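Teleoperation, Nachahmungslernen, Burgerbau: Wir suchen Menschen mit ruhiger Hand und Geduld

Wer schon einmal versucht hat, einem anderen Menschen nur mit Worten zu erklären, wie man einen Burger ordentlich stapelt, ahnt vielleicht, warum wir unserem Roboter lieber etwas vormachen. In der Studie Sampaio untersuchen wir bei Hetow, wie viele Vorführungen ein Greifarm braucht und wie unterschiedlich sie ausfallen dürfen, damit er die Reihenfolge vom unteren Brötchen bis zum Deckel selbst übernimmt.
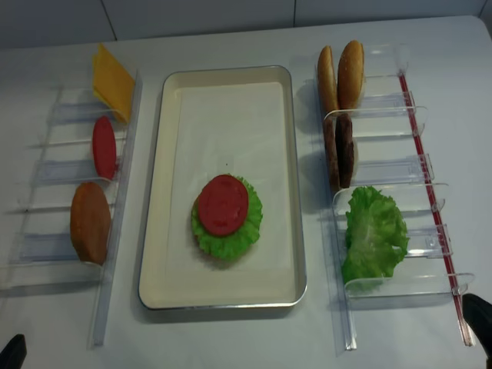

STUDIENTEILNAHME

Salat und Tomate auf den Boden zu legen, klingt nach einer Kleinigkeit, und für Ihre eigenen Hände ist es das auch. Mit zwei Greiffingern wird daraus eine erstaunlich schöne Aufgabe, in die man sich richtig vertiefen kann! Sie steuern den Arm selbst, nehmen die Zutaten aus den durchsichtigen Ständern und legen sie auf dem Tablett ab. Bisher liegen uns über 300 Vorführungen vor, fast alle von Kolleginnen und Kollegen, und die greifen inzwischen alle recht ähnlich zu.

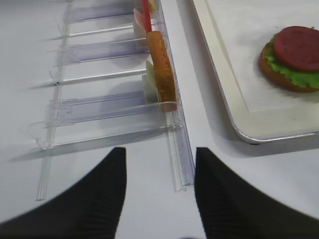

Gerade deshalb freuen wir uns über Leute ohne Vorkenntnisse – Sie dürfen zögern, neu ansetzen und Ihren eigenen Weg finden. Ein Termin dauert mit Einweisung und Pausen 42 Minuten, die Aufwandsentschädigung beträgt 37 Euro. 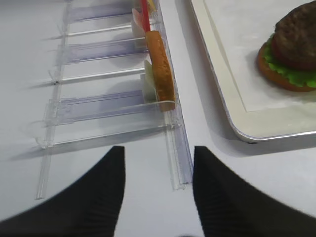
Mitmachen können alle ab 18 Jahren, die sich auf Deutsch oder Englisch verständigen können. Eine Brille stört nicht, Linkshänder sind sehr willkommen. Aufgezeichnet werden die Bewegungen des Arms und die Bilder der Kameras am Arbeitsplatz.

Die Termine liegen im August, jeweils zwischen 9 und 17 Uhr, im Haus Follham, Raum 313. Melden Sie sich bitte am Empfang unter dem Stichwort »Sampaio«, dort bekommen Sie auch das Informationsblatt und die Einwilligungserklärung zum Durchlesen.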